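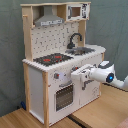 We bought the play kitchen in June, and I put off building it for eleven days. The box was too heavy for me to get up the stairs alone, so it sat in the hall next to the shoes, and we walked around it. Then my sister came for the weekend and we did it together after lunch. I said I would write something up once we had lived with it for a while, and a few people have asked, so this is that post.

First, why a wooden one. We had a plastic kitchen before, passed on from a neighbor in Cesthorpe when we still lived on that street. It did everything. It beeped, it had a fake sizzle, and it had a phone on the side that said hello in three languages. My daughter liked it for a month and then mostly liked the phone. When we moved I gave it to the daycare, and for a while she cooked on an upturned crate, and I noticed she played longer at the crate than she had at the kitchen. So when I went looking for another one, I wanted something with no batteries.

The wooden ones come in a lot of sizes and most of them are too big for our place. The back bedroom is small and already has a bed, a bookcase and the dresser from my mother. I measured the wall between the door and the window and wrote the number on my hand, and then I spent far too many evenings comparing listings. The one I picked has the range hood and the microwave up top and the sink down at the counter, all packed into one piece, and I liked that better than the kind where you get a separate fridge and a separate stove and have to find room for both.

Assembly took most of an afternoon. The instructions were drawings only. They were fine until the step where the tall side panel goes on, the one with the curved inner edge that comes down to the counter. We put it on backward, with the curve to the wall, and did not find out until the top board would not line up. We had to take out six screws and start that part over. If you are building one of these, lay the side panels on the floor first and look at which way the curves face before you pick up the screwdriver.

Also, do not tighten anything until the upper unit is on. Leave it all a bit wobbly. My sister kept saying this and I kept tightening.

The faucet went in last. It is a black gooseneck and it looks a good deal nicer than the one in our real kitchen, which drips. My daughter turned up while I was fitting it and asked when the water would start. I told her it was a pretend faucet. She thought about this and went and got a cup of water from the bathroom and poured it in the sink herself. I put a dishcloth in there now and that seems to be the understanding between us.

What gets used

The sink gets used more than anything. She washes things that do not need washing, mainly blocks, plus a wooden egg and one of my scarves. I had assumed the stove would be the main attraction, as it was the part I cared about when I was shopping. She does cook, but cooking takes very little time and washing up takes half the morning.

The microwave is second. It is white with a handle on the left of the window and printed buttons down the right side. She presses the printed buttons in a particular order, and if I do it I do it wrong. Everything comes out of there hot and has to be blown on. It is also where things go missing. I found the spare door key in it in July, along with a sock and part of a cracker.

The range hood she ignores completely. I think you need to have set off a smoke alarm to understand what a range hood is for. I like it, though. It makes the thing look like a kitchen from across the room, and the little white control strip along the front is a nice touch.

The open shelf space beside the hood is useful and I did not expect it to be. I keep two small tins there with the pretend money and the dry pasta. Dry pasta is the best play food we have. I bought a felt vegetable set from Tarkeck, which was well made and came in a cloth bag, and she has no interest in it. A cup of pasta shells in a tin will keep her busy until they are all over the floor.

There is a short peg at the side, and that is where the dish towel hangs. It was meant to have an oven mitt on it too, but the mitt went to my parents' house with her and has not come back.

What I changed

Not much. I put felt pads under the base so it would not mark the floor, and I fixed it to the wall. Please fix yours to the wall. It stood up well enough without the bracket, but she figured out in the first week that she could pull on the counter with both hands and lean back.

I also thought about painting it. There are a lot of painted ones online, and they look very smart, with new handles and peel-and-stick tile and a coat of dark green. I bought a sample pot and painted the back of a spare shelf to see. It looked good. Then I looked at the kitchen and at the light wood and decided I did not want to spend a weekend on it. The tile pattern on the backsplash is already there and I like the cream color. The sample pot is still in the closet if anyone local wants it.

Keeping it tidy

This was the part I got wrong at first. I had given her everything at once: the pans, the felt food, the tea set, the plastic plates from the old kitchen, and a bag of odds and ends from Yanling Peng, whose boys had outgrown theirs. It looked great for one evening. After that everything was on the floor every day and she would stand in the middle of it and say there was nothing to play with.

So I packed most of it away in a lidded bin on top of the wardrobe and left out one pan, one pot with a lid, four plates, two cups and a wooden spoon. Every couple of weeks I swap something. The teapot came back recently and she greeted it like a relative.

Tidying now goes like this. Plates go in the cupboard. The pan stays out. Pasta goes back in the tin, or as much of it as we can find. We do it before the bath and it takes five minutes if I do not stop to answer messages. She is good at the plates and will not touch the pasta.

For cleaning I use a damp cloth and a dry one after. I have avoided sprays because I do not know what they would do to the printed parts. Dust collects on the sloping part of the hood and along the top board, where the front edge is wavy. An old toothbrush does the corners around the sink. Somebody put jam on the microwave window in August and it came off with warm water and patience.

Things I would think about before buying

Check the height of the counter against your child and not against the age on the box. Ours is a good fit now and I can already see it will be too low in a couple of years.

Check where the sink is. Ours is on the right and our door opens on that side, so whoever is washing up gets bumped. If I had thought about it I would have swapped the kitchen with the bookcase. I may still do it, but the bracket is in the wall now and I would have to fill the holes.

Think about whether you want noise. Some friends' children love the sound effects and there is nothing wrong with that. I just did not want to hear the sizzle again.

And look secondhand first. I looked for a while and gave up too soon. Two weeks after we built ours, I saw one on a table at the Cinuria school sale, fully assembled, with a bag of pans thrown in. It was gone by the time I had finished being annoyed.

Next I need to sort out the real kitchen, beginning with the drip. My brother-in-law is bringing his wrench over and I have cleared out the cupboard under the sink, which had eleven shopping bags and the missing oven mitt's twin in it.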